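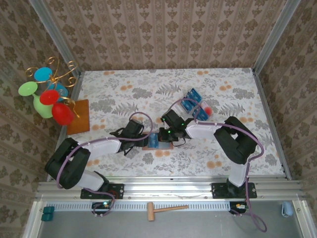 Bay 3, table with fern cloth, cup rack at left rear.

Tostivell Rooms
Household Items and Table Area Checklist
Form 513
Date of check: 04/10/2026
Area: Bay 3, tabletop, cloth, papered walls, loose items
Result: Pass with comments

Mark each line OK, FIX or N/A. Write a comment for every FIX. Comments on OK lines are optional but help the next person.

1. TABLE AND CLOTH

1.1 Table does not rock when pushed by hand at each corner. OK
1.2 No splinters or sharp spots on the underside of the table edge. OK
1.3 Cloth is the one listed for this bay. OK
Comment: White with gray ferns and orange flowers. The Cirneck list still shows the plain cloth that was here before. List needs to be updated.
1.4 Cloth does not slide when a hand is pushed across it. FIX
Comment: Moves a little at the back left. The tape under that corner has lost its grip. Replace with the low-tack kind from the supply shelf. Do not use carpet tape, it leaves glue on the cloth and the cloth then can't go in the wash.
1.5 No holes, burns or pulled threads big enough to catch a finger. OK
1.6 Cloth washed since last check. OK
Comment: Cold wash, hung to dry. Two washes so far.

2. WALLS

2.1 All three walls hold firm under light hand pressure. OK
2.2 Wallpaper seams are down. FIX
Comment: Beige paper with the brown damask stripes. One seam can be lifted with a fingernail low on the left wall, behind where the rack stands. Seam paste and a roller will do it. Move the rack out first and let the paste dry overnight before it goes back.
2.3 No damp smell or soft patches. OK
2.4 Spare roll on hand for repairs. OK
Comment: One part roll in the closet, marked 2,294 on the label. Match the stripe before cutting. The last patch in Bay 2 was cut without checking and the pattern is off.

3. CUP RACK AND CUPS

3.1 Rack stands steady with cups on it. OK
Comment: Gold wire rack, upper left corner against the wall. It should not be moved closer to the middle of the table.
3.2 No open wire ends. OK
Comment: Ran a cotton rag over all the spirals and it didn't snag.
3.3 Cups are plastic only. No glass or ceramic in this bay. OK
Comment: Four on the rack: light blue, lime green and two red.
3.4 Cups free of cracks at the rim and handle. FIX
Comment: Hairline crack inside the rim of one red cup, found by feel. Still usable for dry items. Swap it out when the Taheri order comes in. Ask for red again so the set stays the same.
3.5 Each cup comes off its hook with one hand and no pulling. OK
3.6 Rack holds the 100 gram test weight on each hook without bending. OK

4. BOARDS AND SMALL ITEMS

4.1 Thin board at center of table: edges smooth, no splits. OK
Comment: Lightly sanded by hand in the morning. Wipe with a barely damp rag, do not soak.
4.2 Square board behind the rack: cannot fall forward. FIX
Comment: It is leaning. Lay it down or put a stop at the bottom edge. Same comment was on the last form.
4.3 Small blue item on the center board: clean, no loose parts. OK
4.4 Blue and white boxes, upper right: closed corners, no staples. OK
Comment: One box has a soft corner. Leave until it tears.
4.5 Ball has a place to rest and will not roll off. OK
Comment: Red ball goes next to the boxes. Nearly everyone puts it back in the right place now.
4.6 No small items left on the floor under or in front of the table. OK

5. CLEANING SUPPLIES

5.1 Spray bottle labeled. OK
5.2 Rags clean and dry. OK
5.3 Dust brush in Drarby kit. FIX
Comment: Missing from the kit. Borrowed the one from Bay 2 and returned it.

OPEN ITEMS

1.4 Retape back left corner of cloth
2.2 Paste seam, left wall
3.4 Replace one red cup
4.2 Secure square board (repeat item, do first)
5.3 New dust brush

Bay may stay in use while these are open, except during the seam repair. Recheck before the end of October and attach the new form to this one.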